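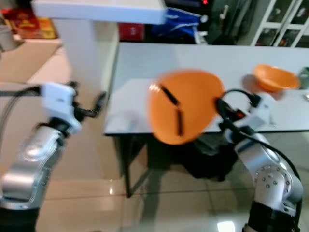 What is the difference between a bowl and a dish?

A bowl is deep enough to hold liquid or loose food well below its rim, while a dish is usually shallower and wider for its height. Makers and shops do not draw the line in the same place, and many vessels are sold under both names.

Bowl (vessel)

A bowl is a round, open-topped container used for preparing, serving, storing and eating food. The inside of a typical bowl curves up from a flat or slightly sunken base to an open rim. The outside may follow the same curve or may be shaped separately, with a ring, a foot or a flat bottom to keep the vessel steady. Bowls are among the oldest household objects and are found in nearly every part of the world.

Parts

The rim, or lip, is the upper edge. It can be plain, rolled outward, flattened or pulled into a spout. A rolled rim gives the fingers something to grip and stiffens a thin wall. The wall is the part between the rim and the base. The inside surface at the bottom is called the well. The foot is a raised ring underneath, common on ceramic bowls. On a glazed ceramic bowl the foot is often left bare so that the piece does not stick to the kiln shelf during firing.

Shape

Most bowls are circular when seen from above. A circular bowl has no corners where food can collect, and it can be turned in one hand while the other hand stirs or scrapes. Oval and square bowls are made mainly for serving.

Depth varies with use. Soup and cereal bowls for one person are moderately deep. Pasta bowls are broad and low, often with a wide flat rim. Mixing bowls have high walls that keep ingredients inside during whisking. Bowls meant for proving dough are tall in proportion to their width, which leaves room for the dough to rise.

Materials

Clay was in use for bowls long before written records, and fired ceramic is still the most common material for eating. Earthenware is porous unless glazed. Stoneware and porcelain are fired at higher temperatures and are denser.

Wooden bowls are turned on a lathe or carved by hand. They are light and do not conduct heat well, so the outside stays comfortable to hold. They are normally washed by hand and oiled from time to time, as long soaking can cause cracks.

Glass bowls may be pressed, blown or molded. Heat-resistant types can go into an oven, although a sudden change in temperature may break them.

Metal bowls are usually stainless steel, and less often copper, aluminum or enameled steel. Steel bowls are widely used in restaurant kitchens. Unlined copper is traditional for beating egg whites, but is not suited to acidic foods.

Plastic bowls came into general household use in the twentieth century. Melamine is hard and resists chipping, but most melamine should not be heated in a microwave oven. Polypropylene is softer and more flexible. Silicone bowls can be folded or squeezed to pour.

Color and marking

Color in ceramic bowls comes from the clay, from slips and from glazes. In plastic it is mixed into the material before molding, so shallow scratches show less than they would on a painted surface. Bright single colors such as orange, red, yellow and green are common in everyday plastic ware. Some kitchens assign colors to different foods to keep raw and cooked items apart.

Stripes and bands are old forms of decoration. Bands that run around the wall are easily painted while the bowl turns on a wheel. Radial stripes, which run between the center and the rim, have to be laid out separately. In a short guide to household ware, the collector Liette Kennedy uses the term "spoked" for bowls with radial stripes and "hooped" for those with bands.

Sets and sizes

Bowls are often sold in graduated sets, in which each one fits inside the next. This is called nesting. Bowls of a single size stack instead, and the height of the stack depends on how steep the walls are. Steep walls can wedge together, and some makers add a small ledge below the rim to prevent this.

Catalog practice differs. The Clenby household catalog for 2021 listed bowls by rim diameter, while Guvenley listed them by capacity. The Hoshino 931 was a set of 3 nesting bowls, the largest measuring 12 inches across. Capacity is normally given to the brim, so the amount a bowl can hold without spilling during mixing is less than the stated figure.

Care

Most glazed ceramic, glass and stainless steel bowls can be washed in a dishwasher. Plastic bowls are usually placed on the upper rack. Tomato sauce, turmeric and beet juice may stain plastic, especially where the surface is scratched. Abrasive pads dull the finish of melamine and make later staining more likely.

Chipped rims on ceramic or glass bowls can cut the mouth or hands, and loose fragments can end up in food. Such bowls are normally withdrawn from eating use. Some are kept to hold keys, coins or small plants.

Related vessels

A basin is larger than most bowls and is used mainly for washing. A tureen is a deep serving vessel with a lid. A porringer is a small bowl with one or two flat handles. A ramekin is a small straight-sided dish for baking single portions.

See also: Cup; Dishware; Mixing bowl; Plate; Pottery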